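Subject: Re: [slanina-users] Planner rejects reachable goals in the dining scenes
From: Nuanchan Klinhom
To: slanina-users list

Dear Ubaldo, dear all,

Thank you for the careful report. I reply on behalf of the planning group at Grurno. The original message is quoted in part, with our answers after each passage.

Ubaldo Caputo wrote:

> We are evaluating Slanina on the simulated dining scenes that
> come with the Hurkus scene set. In the scene with the green glass
> table, the planner reports "no valid approach" for the mug in
> nearly every run. The mug stands to the right of the bucket and
> there appears to be ample room to reach it. With the bucket
> deleted from the scene file, the same goal is solved at once.

We have reproduced this. The fault lies in the way the planner builds its collision shapes, and your scene file is in order.

When a scene is loaded, each object receives a simplified outer shape. For closed objects this is the convex hull with a small margin added. For open containers the loader is meant to build a wall and a base separately, so that the inside remains free. In the current release the test for an open container fails whenever the rim is stored as a separate part of the mesh, as it is for the bucket. The loader then falls back to a plain box. The box is wider than the bucket at every height, and the margin is applied to it twice: once by the loader and once by the planner. The resulting shape extends far enough to the right to block all side approaches to the mug.

In-ho Kang has prepared a correction, which is now on the development branch. It merges parts that share a boundary before the container test is made, and it applies the margin in one place only. We ran the mug goal 100 times with random starting positions of the arm, before and after the change. Before the change, 20 runs produced a plan. After the change, all 100 did so. The object positions were held fixed throughout, and these results should therefore not be read as a statement about the scene set as a whole.

> A second point, which may or may not be related. The blue book
> is found by the perception module but is given a height of zero,
> and the grasp planner then refuses it.

This is a separate matter. The perception module estimates the supporting surface first and removes every point that lies close to it. The book is closed and lies flat, and the default distance is too large for an object so thin. The table top makes matters worse. Where the renderer treats the glass as translucent, the depth output may return the floor in place of the table, and the surface estimate is then drawn downwards at its edges.

We advise two steps. First, please set the depth output to treat all materials as solid. The option is found in the sensor section of the scene file and is switched off by default. Secondly, please reduce the surface distance until the book keeps its upper face in the filtered cloud. Na-rae Noh has added a display option to the viewer which colours the removed points, and this makes the adjustment a good deal easier.

> Finally, is there a recommended way to treat the chairs? We
> have left them out of the collision model for speed.

We would ask you not to leave them out. The arm base in your configuration is placed on the floor, and the lower links pass through the same space as the chair backs. A plan made without the chairs may look correct in the viewer and still be of no use.

We do accept that they are costly. The backs are made of thin wires, and an exact mesh contains a large number of very small faces. A convex hull is cheap, but it fills the space between the seat and the top of the back and removes approaches that ought to be allowed. The compromise we follow is to use one flat panel for the back, one for the seat, and a capsule for each leg. Woo-jin Yeo maintains a script which produces these shapes from the chair model, and it is included in the tools directory of the development branch. The script does not yet handle the table, whose curved front leg must still be entered by hand.

One further caution concerns the Druvex exporter. It writes the chair seats and the chair frames as two objects without a fixed joint between them. If the physics step is enabled during planning, the seats may settle by a very small amount after loading, and the planner will then report that the scene has changed and discard its cache. Until the exporter is corrected, please mark both parts as static.

Members who wish to test the correction before the next release are asked to observe the following:

- Rebuild the shape cache after updating. Old cache files are read without warning and will reproduce the original fault.
- Do not change the planner margin to make up for the earlier behaviour. Values that were lowered for that purpose should be restored to the default.
- When reporting a failure, attach the scene file, the planner log and a view of the scene taken from the same position as the depth sensor.

We intend to include the container correction in the January release. The change to the surface distance will not be made the default at that time, as several members depend on the present value for scenes with noisy depth data. Comments on this point are welcome on the list.

With kind regards,

Nuanchan Klinhom
Planning group, Grurno

Slanina users list | Contact the list owner | Copyright Grurno | Back to top 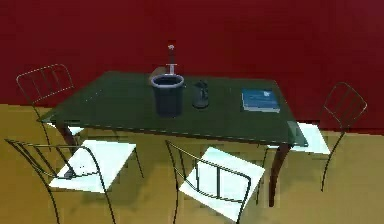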